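Dwynwen Foulkes
Thread on the planner change we merged into Flasmont, our sim kitchen stack. Mostly notes for people who already use it.
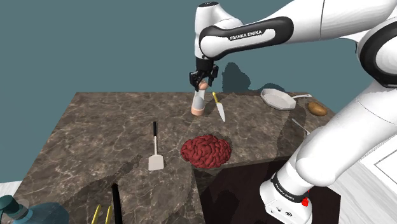
The old planner treated anything in the gripper as part of the hand, with one fixed box around it. Fine for small items. With tall containers the box was too short, and the bottom kept clipping the counter on transfers.

Now the held object gets its own collision mesh at grasp time, attached to the fingers with whatever offset the grasp ended up with. When the fingers open, it goes back to the world model.

Ran 1091 pick and place episodes in sim with it. 134 failed. I went through the failures by hand, which took most of a week in November.

The biggest group was planning timeouts near the back wall. The arm has few good elbow poses back there and the sampler wastes its budget on bad ones. I raised the number of IK seeds from 6 to 16 and most of those cleared up.

Second group was thin stuff lying on the counter. Utensil handles get dropped by our mesh simplifier, so the planner thinks the space is free. Morris has a patch that keeps a capsule for anything long and narrow. Not merged yet.

The rest were slips after a good plan. That's the grip force controller and I haven't touched it.

Planning is slower per call now because of the extra mesh. If you run Narngate on top for task ordering, raise its timeout or it will give up early and blame the grasp.

Config flag is attach_held_mesh, off by default. Old scene files load without changes. If you turn it on and see the arm refuse to leave the grasp pose, check your contact margin first. Mine was set too high.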